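Support ticket: Simulated arm halts at end of "can to bowl" task
Queue: Student Projects, Robotics and Automation Module
Submitted by: Magdalini Kalogeropoulos, for Project Group 3
Assigned to: Vilho Pesonen, Teaching Laboratory Support
Priority: Normal
Status: Resolved
Date opened: 26 May 2021

Description of the fault

Project Group 3 is preparing its assessed demonstration for the module. The task requires the simulated arm to pick up the red can from the kitchen island, place it in the bowl, release it and withdraw to the rest position. The group's controller, Okitgate, completes the pick and the move in most attempts. The run then stops before the withdrawal, and the log records the following:

task_state: PLACE
release_check: waiting
step limit reached (300)
result: FAIL

The group has repeated the task with the can at several starting positions on the island. The result does not depend on the starting position. Restarting the simulator has no effect. The same controller passed the earlier block stacking exercise in January without changes to the release step.

The group requests confirmation of whether the fault lies in the laboratory's kitchen environment or in its own code, as the assessment rules treat the two cases differently.

First response (Vilho Pesonen)

Thank you for the report. Please attach the full log from one failed run, the configuration file and a still taken at the step at which the run stops. Please also confirm which version of the Irix scene package is installed on the group's workstation. Two versions are in use in the laboratory at present, and the bowl was replaced between them.

Reply from the group (Ilari Kokkonen)

The requested files have been uploaded to the ticket folder. The workstation has Irix scene package 2, installed by the laboratory at the start of term. The still was saved from the island camera at the final step of the run.
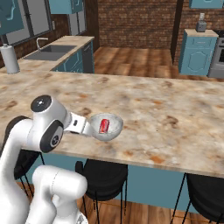

The group has also tested a shorter approach, in which the can is released from a greater height. The release check was passed on some attempts, but the can did not always remain in the bowl. The group does not wish to submit this version.

Investigation

The configuration file and log were examined by Vilho Pesonen and Blagoje Yordanov. The findings were as follows.

The release check in Okitgate compares the distance between the hand and the nearest object with a fixed clearance of 70 mm. In the block stacking exercise the nearest object was always the block. In the kitchen environment the bowl is also listed as an object. When the hand is lowered to place the can, the nearest object is the side of the bowl, and the clearance is never reached. The controller therefore waits until the step limit ends the run.

The scene package was checked against the laboratory's reference copy and no difference was found. The same fault was reproduced on a second workstation with the group's unmodified code. The environment is working as intended.

Advice given to the group

1. Change the release check so that it measures the distance from the hand to the can only. The object name is available in the task file under "target".
2. Add an upward move after the gripper opens and before the check is made. The hand should be clear of the rim before any sideways movement begins.
3. Leave the step limit at 300. Groups may not alter this value for assessed runs.
4. Record the change in the project logbook, with the old and new configuration files.

Panagiotis Stoyanova, module tutor, has confirmed that the fault is to be treated as a matter for the group's own code. No extension is granted on this ground, but the time taken by the laboratory to answer the ticket will not count against the group.

Result

The group applied items 1 and 2 and reported that the task now runs to the rest position. One further failure was recorded, caused by a misspelt target name in the task file, and this has been corrected.

A note on the release check will be added to the kitchen environment handout. Ticket closed by Vilho Pesonen with the agreement of the group.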